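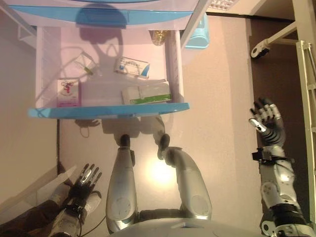 Small boxes and a bottle on a shelf unit with light blue trim, with the robot's two hands held in front of it.

**Osport supply room hands shelf work to a two-armed robot**

OSPORT, 2026-03-21. The supply room at Dostadbridge, a home-care supplier on the east side of Osport, has put a two-armed robot to work on its small-item shelves, and the people who used to fill those shelves by hand have had their shifts redrawn around it.

The machine started in January. It puts boxed and bottled items onto plastic shelf units and takes them off again when an order comes in. The units are then wheeled to a packing bench, where staff check each order against the printed list and close the bags. The robot does not close bags, sign for anything or handle items that need to be kept cold.

Dostadbridge stocks 1,856 different items. Only the smaller and lighter ones go through the robot for now, and anything in glass over a set weight stays with the day crew. The software that tells the machine which shelf to work on comes from Clorklow, a firm that already ran the company's order screens.

Alper Tokgöz, who manages the supply room, said the work of restocking had been the hardest to staff. "It's four hours of bending and reaching, and then you go and do your real shift," he said. "People would take it for a month or two and ask to move."

Restocking used to begin at 4 in the morning so that shelves were full when the first drivers came in. The robot now does most of that overnight. The early start has been dropped, and the first crew comes in at seven.

The change has not pleased everyone. The early shift carried extra pay, and workers who relied on it have lost that part of their wages. The company agreed to keep paying it through the end of June to those who were on the early roster in January. What happens after that is still being discussed with staff. One packer, who asked not to be named, said the later start was easier on her family but that she would have to pick up weekend hours to make up the difference.

There were no layoffs, according to Tokgöz. Dostadbridge employs 58 people at the Osport site, the same as before the robot came in. Two jobs in restocking were changed to a new post called shelf lead. The shelf leads set out the night's stock, clear up anything the robot has dropped or left, and write down why. Both went to people already working in the room, after roughly three weeks of training.

The first weeks were slow. Thin cartons that lean on each other gave the hands trouble, and so did clear plastic items, which the robot's cameras sometimes missed in low light. The shelf leads logged 71 stops in the first full week, most of them cleared in a minute or two. Tokgöz would not give a current number but said the log was "a lot shorter" and that stops were now mostly about stock set out in the wrong place.

Some habits in the room had to change too. Half-empty boxes can no longer be pushed to the back of a shelf to make space, and staff have been asked to stay out of the marked area while the arms are moving. A stop button hangs on each side of it. New hires are shown the buttons before they are given a locker.

Çınar, a smaller supplier that shares the loading dock with Dostadbridge, has sent staff over twice to look at the setup. It has not ordered a machine of its own.

Dostadbridge plans to keep the present arrangement through the summer before deciding whether to add a second robot. Heavier goods, including bottled fluids and folding chairs, will stay with the day crew. A staff meeting on the early-shift pay is due before the end of the month.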